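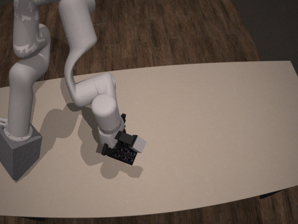

Mariama Agbenyega puts the complaint this way: teaching by hand sounds like the easy route, right up until the person doing the teaching has to hold an arm steady over a hole and remember which joint is about to hit its limit. The remark gets repeated a lot in write-ups of robot teaching, usually without the second half, where she says she'd still pick it over writing waypoints.

Teaching by demonstration
Also: programming by demonstration, learning from demonstration, imitation learning (narrower sense, see below)

Teaching by demonstration is getting a robot to do a task by showing it instead of coding each motion. Two main routes. Hand guiding, where a person takes hold of the arm and moves it. Remote control, where the person works some other device and the arm follows. Both leave a recording -- joint angles, gripper state, often camera views -- and the recording is either played back or used to train a controller.

Hand guiding
Also called kinesthetic teaching. Arm goes into a compliant mode, motors cancel gravity, operator pushes it along. Cheap, no extra hardware. Good feel for contact. Drawbacks: operator's hands and body get in the camera views, and two-arm tasks are awkward for one person. Heavy arms tire people out fast. Friction in the joints shows up in the data as small jerks, usualy smoothed afterward.

Remote control
Leader-follower rigs use a smaller copy of the arm; move the copy, the real one matches. Other inputs are handheld controllers, 3D mice, gloves, plain keyboards. Keeps the person out of view and away from pinch points. Costs some feel, unless force is sent back to the hand. Delay matters more than beginners expect. Operators tend to slow down near contact and overshoot when rushed.

Simulated demonstrations
Either route can be run against a simulated arm, though hand guiding then needs a physical stand-in to push on. Nothing breaks, resets are instant, and the starting pose of each object can be changed at will. A common layout is a single arm on a pedestal at a table, with a part or fixture with openings in it. Contact is the weak spot. A peg that slides in neatly in the simulator may jam on a real bench, and teh other way around.

Recording and cleanup
One full run is an episode. Typical steps: trim idle time at the start, drop failed runs or label them, line up the clocks on the different streams. Failed runs are sometimes kept on purpose, as examples of recovery. The Jolari set, as released, has 1,722 episodes from 13 operators over 6 tasks, all by remote control. Style differences between operators were large enough that the maintainers added an operator label in a later version.

Playback or learning
Straight playback works where parts arrive in the same place every time. Older of the two, still the usual choice on fixed lines. Learned controllers are meant to cope when things shift. Their known problem is drift -- small errors carry the arm into positions never shown, then bigger errors. Fixes include collecting corrections while the controller runs, and adding noise during teaching.

The term "imitation learning" is best kept for the learned kind. Kendra Bouchard's notes for the Rikstead workshop use it for both, and so do several pages that copied from them.

Open questions
How many demonstrations are enough. No agreed answer, depends on task and on how much the start varies. Also how to score a demonstrator; time per episode is easy to measure but rewards haste.

See also
Compliance control
Leader-follower arm
Peg-in-hole assembly
Sekura interface

Last edited 28th February. Section on force feedback still needs sources.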